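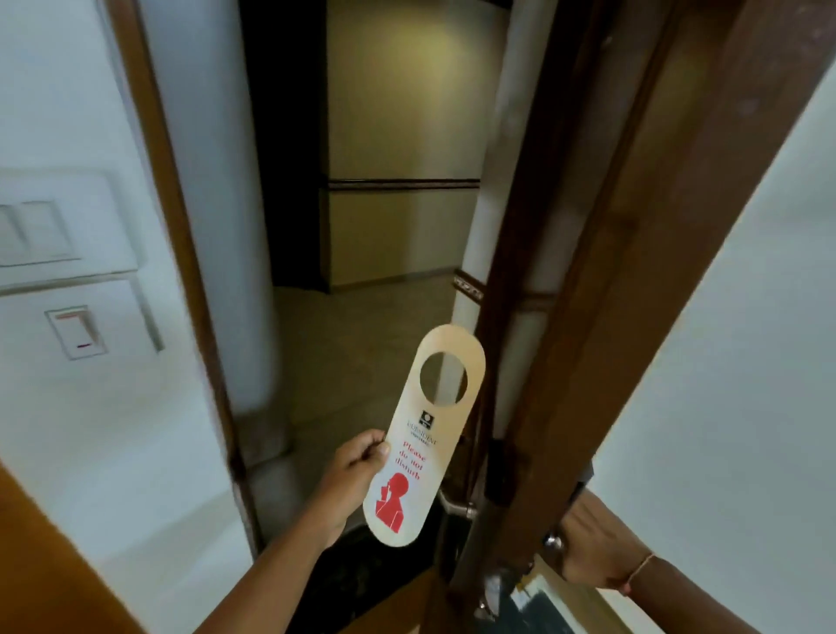
3.2 Recording at the door

Figure 3. Hanging a card on a door, head camera view. The left hand holds the door hanger; the right is at the inner door hardware.

Door tasks were recorded in June for Pirura, the arm we are building in a shared workshop. Each of the 12 recordings starts with the card in the hand and ends when it is released. Sotomayor labelled the grasp and release times by hand. The card is thin and its pose changes quickly near the handle, so we track the edge of the round hole - the printed text was too often blurred. Clips in which the hole left the view for more than 10 images in a row were dropped. The gripper for this task, Prandine, is described in Section 4.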